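Disassembly update from the Lusmont bench

Quick one, deadline was yesterday. Stelmakh policy retrained on 1608 demos, all desktop towers, wrist view only. Old version had 577 and kept losing the drive bay once the fingers got close.

New trick is dead simple: crop tight on the target, drop the rest, re-crop every step. Tested over 226 trials in October. Fewer stalls, much less wandering into the cables.

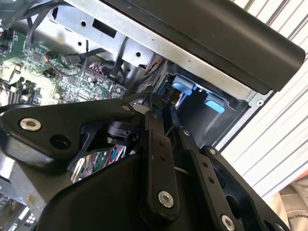
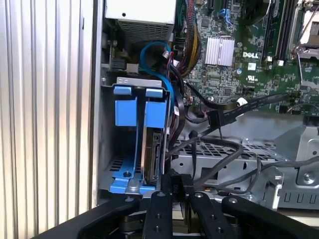 Cable clutter is still our worst failure, and Skestitz wants numbers on it before we publsh. Colour helps a lot. The blue tabs on the drive bay give the crop somthing to lock on to, black SATA leads much less so. Plug grasps like the one in the second shot get their own score now. Code goes to Onent next.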